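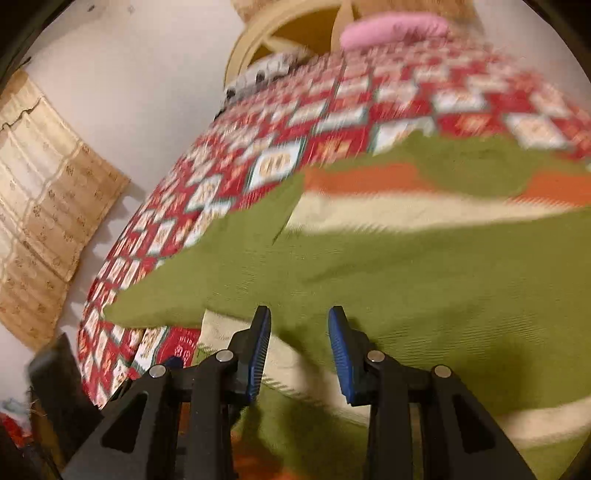 침대 정리에서 가장 시간이 많이 걸리는 단계는 무엇인가?

담요를 펴서 좌우를 맞추는 단계다. 우리 조가 잰 기록에서는 베개와 쿠션을 놓는 시간보다 담요 한 장을 바로 놓는 시간이 거의 매번 더 길었다.

# 침구 정리 순서에 따른 소요 시간과 결과 비교

생활환경실습 3조 기말 보고서
제출일: 8월 29일 수요일

## 1. 주제를 정한 과정

처음 주제는 옷장 정리였다. 6월 조 모임에서 계절 옷을 접는 방법을 비교하기로 했는데, 조원마다 가진 옷의 종류가 너무 달라서 조건을 맞출 수 없었다. 침대는 모두가 매일 쓰고, 정리 전과 정리 후가 비교적 분명하다. 그래서 중간 발표 전에 주제를 바꾸었다.

질문은 두 가지로 줄였다. 첫째, 누비이불과 담요를 어떤 순서로 놓을 때 시간이 적게 드는가. 둘째, 빨리 끝낸 침대와 시간을 들인 침대를 다른 사람이 보았을 때 차이를 느끼는가. 수면의 질이나 위생은 다루지 않았다. 측정 장비가 없고 한 학기 안에 결과를 내기 어렵다고 판단했다.

## 2. 침구와 장소

측정은 조원의 자취방 한 곳에서만 했다. 방을 여러 곳 쓰면 침대 높이와 벽까지의 거리가 달라지기 때문이다. 침대는 한쪽 긴 면이 벽에 붙어 있어서 사람이 한쪽에서만 움직일 수 있다. 이 점은 결과에 영향을 주었고 5절에서 다시 쓴다.

사용한 침구는 다음과 같다.

- 무늬가 있는 누비이불 한 장
- 초록 바탕에 주황색과 크림색 줄이 있는 담요 한 장
- 베개와 작은 쿠션

담요는 뜨개 같은 결이 있는 것이다. 줄무늬가 있어서 비뚤어진 정도를 눈으로 알아보기 쉬웠다. 무늬 없는 담요도 후보였지만 예비 측정 때 조원끼리 "반듯하다"의 기준이 계속 달라서 제외했다. 줄무늬 담요는 줄이 침대 끝선과 나란한지만 보면 된다.

세탁은 측정 기간 전에 한 번, 중간에 한 번 했다. 세탁 직후의 담요는 며칠 쓴 담요보다 모서리가 잘 펴지지 않았다. 건조대에 걸었던 자국이 가운데에 남아 있어서 손으로 여러 번 쓸어야 했다.

## 3. 방법

정리 순서는 세 가지로 나누었다.

**가 방식.** 누비이불을 먼저 끝까지 펴고 주름을 없앤 다음 담요를 올린다. 베개와 쿠션은 마지막에 놓는다.

**나 방식.** 누비이불과 담요를 대강 함께 펴고, 위에서부터 주름을 정리한다. 베개와 쿠션은 마지막에 놓는다.

**다 방식.** 담요를 침대 밖에서 3단으로 접어 두고 누비이불만 편다. 접은 담요는 발치에 가로로 놓는다.

시작 상태를 똑같이 만드는 일이 생각보다 어려웠다. 자고 일어난 상태 그대로는 날마다 다르다. 결국 이불과 담요를 함께 들어 침대 가운데에 한 번 떨어뜨린 상태를 시작으로 정했다. 실제 아침의 침대와는 다르지만 반복하기에는 이쪽이 나았다.

한 번의 제한 시간은 300초로 했다. 시간은 휴대전화 초시계로 쟀고, 정리하는 사람이 아니라 옆에 선 사람이 눌렀다. 끝나는 시점은 정리하는 사람이 "끝"이라고 말한 때로 했다. 측정은 방식마다 100회씩 모두 300회를 계획했고, 날짜를 나누어 진행했다. 같은 사람이 연속으로 하면 팔이 피곤해져 뒤로 갈수록 느려졌기 때문에 한 번 할 때마다 사람을 바꾸었다.

평가는 정리에 참여하지 않은 같은 수업 학생들에게 부탁했다. 평가자는 순서와 시간을 모르는 상태에서 침대를 보고 "정리됨", "보통", "정리 안 됨" 가운데 하나를 골랐다. 수거한 평가지는 모두 468장이다. 한 침대를 두 사람이 본 경우도 있어서 측정 횟수와 평가지 수는 같지 않다.

## 4. 결과

### 4.1 시간

다 방식이 가장 빨랐다. 담요를 넓게 펴지 않으므로 좌우를 맞추는 과정이 없다. 접는 데 시간이 들지만, 침대 위에서 펴는 것보다는 짧았다.

가 방식과 나 방식은 예상과 반대로 나왔다. 계획서에는 나 방식이 더 빠를 것이라고 적었다. 두 장을 한꺼번에 펴므로 동작 수가 적다고 생각했다. 실제로는 담요 밑에서 누비이불이 접히는 일이 많았고, 그때마다 담요를 다시 걷어야 했다. 잘 된 경우에는 나 방식이 가 방식보다 빨랐지만 그렇지 않은 경우가 더 많았다.

제한 시간을 넘긴 측정은 나 방식에서만 나왔다. 모두 담요를 두 번 이상 걷은 경우였다.

### 4.2 평가

"정리됨"이 가장 많이 나온 것은 가 방식이다. 다 방식은 의견이 갈렸다. 이불이 반듯해서 좋다는 의견이 있었고, 발치에 놓인 담요가 아직 치우지 않은 물건처럼 보인다는 의견도 있었다. 후자의 경우 대개 접은 담요의 끝이 침대 옆으로 나와 있었다.

평가지의 자유 의견란에는 줄무늬 이야기가 많았다. 누비이불에 주름이 남아 있어도 담요의 줄이 곧으면 "정리됨"을 고른 사람이 많았고, 주름은 거의 없는데 줄이 기울어져 있으면 "보통"을 골랐다. 누비이불의 무늬가 기울어진 것을 지적한 사람은 적었다. 무늬가 있는 천에서는 비뚤어짐이나 주름이 눈에 덜 띄는 것 같다.

### 4.3 작은 물건

측정표를 만들 때 빠뜨린 항목이 하나 있다. 이불 사이에 들어간 작은 물건이다. 양말, 충전선, 머리끈 같은 것이 섞여 있으면 꺼내서 둘 곳을 찾느라 정리가 끊긴다. 중간부터는 시작 전에 침대를 확인했지만, 그 전의 기록에는 이 시간이 들어가 있다. 따로 빼서 계산할 방법이 없어 그대로 두었다.

## 5. 논의

벽에 붙은 침대에서는 벽 쪽 모서리가 문제였다. 가 방식은 누비이불을 펼 때 벽 쪽 모서리를 먼저 맞추고 나면 담요도 같은 위치에 맞추면 된다. 나 방식은 두 장의 모서리가 서로 다른 곳에 있어서 침대 위로 몸을 뻗는 횟수가 많았다. 침대가 벽에서 떨어져 있고 양쪽으로 다닐 수 있는 방이라면 결과가 달라질 수 있다.

담요의 무게도 생각해 볼 점이다. 결이 있는 담요는 누비이불 위에서 잘 미끄러지지 않아 한쪽을 당기면 아래의 이불이 같이 따라왔다. 당기지 않고 한쪽을 들어 올려 공기를 넣으면서 내려놓으면 덜 따라왔다. 이 동작은 처음부터 정해 둔 것이 아니고 측정하면서 조원들이 각자 익힌 것이다. 따라서 뒤쪽 날짜의 기록이 앞쪽보다 빠른 데에는 연습 효과가 섞여 있다.

발표 때 Omar Sabbagh 학생이 평가자가 줄무늬에 끌려갔다면 정리 방식이 아니라 담요 무늬를 평가한 것이 아니냐고 질문했다. 맞는 지적이라고 생각한다. 같은 순서를 무늬 없는 담요로 반복해야 답할 수 있는데 이번에는 하지 못했다.

## 6. 정리

벽에 붙은 침대에서 누비이불과 담요를 모두 펴 놓으려면 이불을 먼저 끝내고 담요를 올리는 순서가 안정적이었다. 시간이 없는 날은 담요를 접어 발치에 두는 쪽이 빠르고, 이때 접은 폭이 침대 폭을 넘지 않아야 한다.

다음에 한다면 바꿀 점은 다음과 같다.

1. 연습 기간을 따로 두고 그 기록은 쓰지 않는다.
2. 무늬 없는 담요를 한 장 더 준비한다.
3. 작은 물건을 꺼내는 시간을 별도 칸에 적는다.
4. 평가지를 세 단계에서 다섯 단계로 늘린다.

측정 원본 표와 평가지 양식은 조 공유 폴더에 있다. 평가지 가운데 글씨를 알아볼 수 없는 자유 의견은 표에 빈칸으로 남겼다.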